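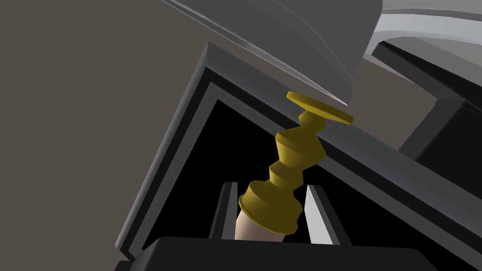
Brass polish is a racket. I paid for two tins of Flusto and my hands got cleaner than the metal. Half of what sells as old brass is only yellow anyway, and a stepped candlestick with a wide flat disc has plenty of places to hide gunk.

andine: Vinegar and salt. Free.
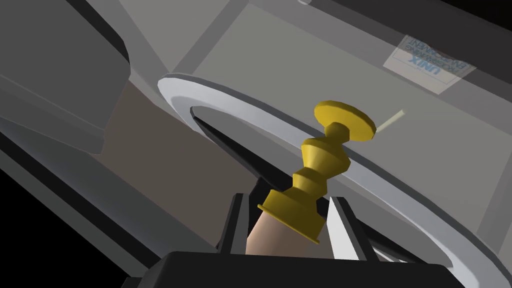 Does vinegar hurt lacquer?
Anything sour will cloud it, so wash with dish soap. 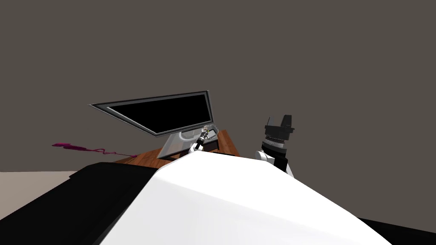

zallum_176
Moderator, 2515 posts
Disagree with andine. Leave it dull. Dull looks inherited.

andine: Dull looks dirty.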